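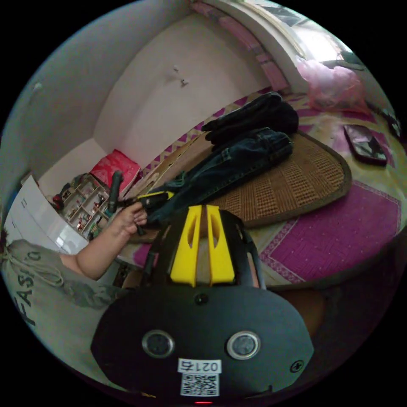 Reto Zürcher wrote, September, 21:54
A bamboo mat goes under the sheet or on top of it, depending who you ask. I'd say on top. Put it underneath and you lose the cool side of it.

kaltley_jen
On top for me as well, but I fold my clothes on it. The mat is firm so jeans lie flat, and the sheet doesn't ruck up underneath.

Kwan24
Disagree about folding on it. Rough weave catches on knitwear. I pulled two threads in a jumper that way. Jeans are fine, they can take anything.

kaltley_jen
Mine has cloth binding round the edge and the squares are smooth. Never caught a thing. How old is yours?

Kwan24
Nearly 24 years, it was my mum's. Fair point.

Reto Zürcher
Check the edge stitching then. Once the trim goes, the slats start to work loose. You can sew a new strip on by hand.

jemico
Back to the sheet question. If you sleep on the mat, put a thin cotton sheet over it or you wake up with squares on your arms. If it's only there for the daytime, roll it up at night and stand it behind the door.

Kwan24
Don't roll mine, it cracks. It goes flat under the mattress.

jemico
Wipe it with a damp cloth first and leave it ten minutes. Then it rolls.

Kwan24
Tried that. Still cracks.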